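Wuvstead Rugby Football Club
Match report and club notices, February. Posts follow in order.

1/ Wuvstead 22, Irnero 19. The first team recorded its fourth home win of the season before a crowd of 1,041. The club thanks all supporters who attended, including those who traveled with the visiting side.

2/ Irnero scored first. A penalty from in front of the posts was followed by a try in the left corner, and the visitors led 8-0 before Wuvstead had spent any length of time in the opposition half. The conversion was missed.

3/ The response came through the forwards. A lineout on the five-meter line was won cleanly, the maul was set, and Nedeljković was at the bottom of the pile when the referee's arm went up. The conversion was good. Irnero 8, Wuvstead 7.

4/ Each side added a penalty before the break. Halftime score: Irnero 11, Wuvstead 10.

5/ The third quarter was the home side's best spell of rugby since the visit to Zistham. The scrum earned two penalties in succession, and the second led to a try under the posts after nine phases. With the conversion, Wuvstead moved ahead 17-11.

6/ Irnero kicked a penalty to make it 17-14. Wuvstead then lost a center to the sin bin for a deliberate knock-on. The club accepts the decision.

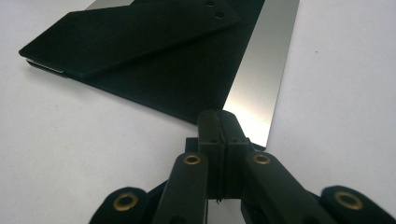

7/ With 14 players on the field, Wuvstead defended its own line for most of the ten minutes and conceded nothing. The bench was used in full during this period, and both replacement props deserve credit for their work at close quarters.

8/ Restored to full strength, the team scored its third try from a turnover near halfway. The ball went through four pairs of hands to the right wing. The conversion from the touchline fell short. Wuvstead 22, Irnero 14.

9/ A late Irnero try, unconverted, brought the score to 22-19. The visitors had time for one more attack from the restart, which ended with a knock-on in midfield.

10/ Head coach Jean Gunn, speaking after the match: "We gave away too many penalties in the first half and we will look at that this week. The defense with a player in the bin was very good. Irnero are a strong side and we were made to work for it."

11/ Nedeljković made his 40th appearance for the first team. The club congratulates him.

12/ Injury update: one player left the field with a shoulder injury and will be assessed by the medical staff. No further comment will be made until that assessment is complete.

13/ The next fixture is away at Zistham. The club has received an allocation of 400 tickets, of which 322 have been sold. The remaining tickets are available to members from the club office and will go on general sale once the members' period closes.

14/ Supporters traveling to Zistham are asked to note that the east entrance is closed for repair. Visiting supporters should use the north gate.

15/ The second team's match against Irnero's reserves was postponed. A new date will be announced on this account when both clubs have confirmed it. Tickets already issued remain valid.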